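HomeShopDeveloper toolsLoop tracers

Cullwood Loop Tracer 3 by Gumley
Single license, download only
$35
In stock (it's a download, so it always says that)
Page last checked 12 Jan 2024

Overview

Cullwood watches a small program while it runs and draws a table of every variable at every pass through a loop. Gumley sells it as a tool that "makes nested loops obvious." We have used it since March and would put it lower than that. It makes nested loops visible. Whether you then understand them is up to you, and a beginner who can't say what $j is supposed to hold won't get the answer from a table with 220 rows in it.

We stock it anyway. For a certain kind of bug, mostly counters that start or stop one step too late, it is quicker than filling a script with echo lines and taking them out again afterward. You could also do the same job with the free debugger you probably already have. Try that first.

What it does

Paste in a script or open a file. Press Trace. The left side shows the code, the right side shows the table, and clicking a row takes you to the line that produced it. Output appears in a strip along the bottom, with spaces drawn as small dots, so you can see why your triangle leans to one side. The dots are the best thing in the program and the sales sheet doesn't mention them.

Languages: PHP, Python, JavaScript, and Cù. Cù is Gumley's own teaching language. We have yet to meet a customer who uses it, and the Cù examples take up most of the help file.

What it says it does

"Finds your mistake for you." No. It puts a yellow mark next to any loop that runs zero times or hits the row limit. On our own test folder of 17 broken scripts it marked 3. One of those was a loop that was meant to run zero times.

"Works on any project." It works on single files. Includes are followed one level down and then silently ignored, so a function that lives two files away shows up as a blank cell. Gumley calls this a display choice.

"Lightning fast." Fine on short scripts. A loop inside a loop inside a loop will make you wait, and the Cancel button waits too.

Requirements

Windows 10 or later, or a recent Linux desktop. No Mac version. One has been "coming soon" for as long as we've carried the product.
PHP and Python must already be installed. Cullwood doesn't bring its own copies, and it can't find them if they sit in a folder with a space in the name.
An internet connection the first time you start it, for the license check.

In the download

Installer
License key, sent by email
Sample scripts (number triangles, diamonds, a multiplication table)
Help file in PDF

Not included: the Dedthorpe add-on, which exports traces to a spreadsheet. It is sold separately and we don't carry it. Copying the table and pasting it into a spreadsheet gives much the same result, minus the colored headings.

Who should buy it

Teachers who project code on a wall and are tired of drawing the table by hand. People marking a pile of near-identical homework scripts. If you write loops for a living, we doubt you'll open it twice.

Returns

Refunds up to the moment the key is used. After that Gumley won't take it back, so neither can we. The trial version stops at a small number of rows, enough to tell whether the layout suits you. 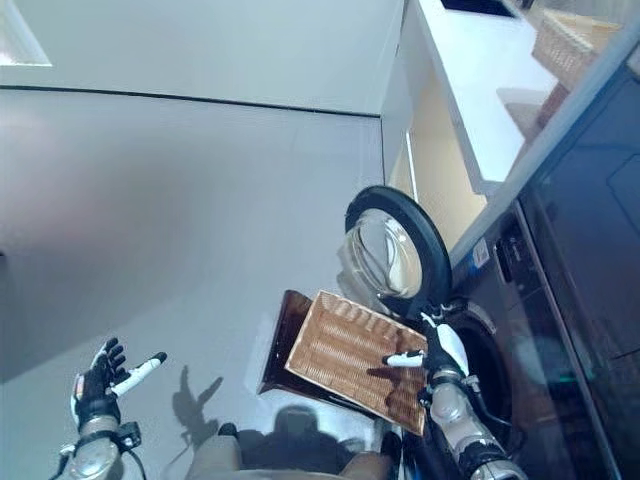 Corin Haddlesey
Developer tools buyer

I choose what goes in this section and write the pages for it. Sellers don't see the text before it goes up. If Cullwood found a real bug for you, send me the script and I'll run it here before changing anything on this page.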